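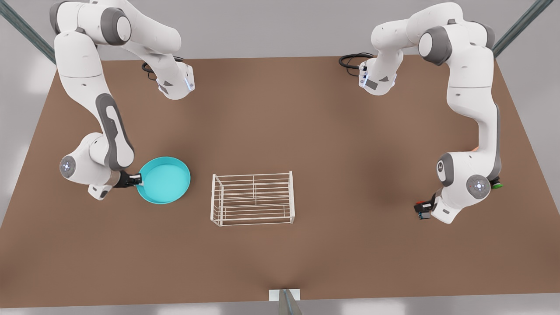 Kasura Notebook - Bimanual Simulation
Print this page | E-mail this page
Search the notebook Go

17/12/2023

Purpose of entry

This entry records the state of the rack-loading task in simulation and the comparison between the two policy variants, together with the decisions taken on the scoring script. It replaces the note left in the shared folder in May, which described an earlier table height and should no longer be used.

Task definition

The right arm takes the pan by the rim and sets it in the wire rack. The left arm has no assigned part in the first phase and is expected to stay clear on its own side. In the second phase it may be used to steady the rack. Success is scored at the end of the episode only: the pan must be supported by the rack, both grippers must be open, and the rack must not have left the table.

The instruction text is fixed for all runs: "put the pan in the rack." Variations in wording are held over for a separate study.

Data and settings

Training used 512 demonstrations, all generated in the Dondberg simulator with the current arm model. Of these, 286 begin with the pan on the right arm's side of the rack, and the remainder begin with it near the center line. Pan position and heading are drawn at random within the start region. The rack is moved only slightly between episodes. Table color and lighting are constant.

Variant A receives the overview camera and joint positions. Variant B receives the same inputs and adds the wrist views. Both were trained from the same seed, 757, with the same number of updates. The action chunk length was left unchanged from the previous entry.

Observations

Variant A reaches the pan reliably. Its usual fault is in the depth of the grasp: the fingers close too near the outer edge of the rim, and the pan turns in the grip during the lift. By the time the arm is over the rack, the pan is no longer level and the release fails.

Variant B corrects the grasp in most of the episodes reviewed. It introduces a different fault. When the pan is already held, the policy sometimes pauses above the rack and makes small repeated motions before release. Episodes of this kind tend to run out of time. The cause has not been established. One explanation under review is that the held pan hides the rack from the wrist camera, so that successive views carry little new information.

Results are therefore reported as mixed. The success rates will not be entered in the Dokeck table until the scoring correction given below has been applied to both variants.

Scoring correction

The script at present accepts an episode if the pan touches any part of the rack. This is too generous. Two changes are required:

1. Contact must be with the rails and must hold through the final steps of the episode.
2. Finger opening must be read from the joint state - the commanded value is not sufficient. A wrist view with the fingers spread wide on either side of an object and touching neither side is the reference for "open."

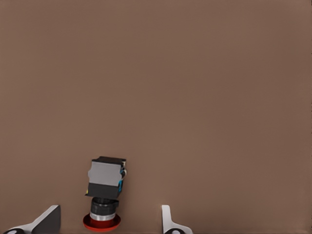 Actions before the next entry

- Apply both changes and rescore the stored episodes for Variants A and B.
- Train Variant B again with the wrist view masked at random, all else equal.
- Save the joint commands during the pause above the rack at full rate.
- Check the friction value on the pan rim against the one listed in the Venkataraman object set. The two files disagree.
- Keep the seed at 757 until the rescoring is complete.

Colleagues who hold local copies of the scoring script are asked to delete them and to use the shared version only. Old scores should be kept in the archive folder and marked as superseded.

Contact the Kasura notebook editor | Copyright Kasura | Back to top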